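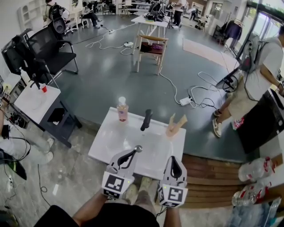

A small white table, set with a pump bottle, at the Kodstead hall.

KODSTEAD, Tuesday, February 20, 2024 - Doson, the furniture supplier, will open its range of small tables and side tables to commercial buyers in May, the company said. The range, sold under the name Jirell, is meant for shared workrooms where people need a surface close at hand and have little floor to spare.

Jirell has nine models. All are light enough for one person to carry and low enough to use from a seat. Doson plans a first run of 4,000 pieces and will take orders in lots of six or more.

The company said it chose a small format after talking with buyers at 13 workplaces. Most already had enough full-size desks. What they asked for was a place to put down a cup or a bottle of hand soap next to an office chair - and a table that could be moved when the room changed.

Large open rooms are the main market. Doson expects buyers to mix the tables with the mesh-back chairs, shelving and desks they already own, and the tables will be sold without matching seating.

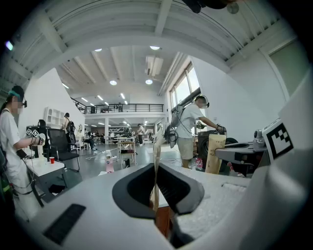

Nwachukwu, which is to distribute the range, said that its customers ask about delivery times before they ask about price, and that it will keep all models in stock from the first week of sales. It added that single replacement legs and tops will be sold separately.

Prices will be released with the full catalog. Buyers who want a sample table before May can request one through Doson's sales office in Kodstead. Samples must be returned within 13 days or will be billed at the list price.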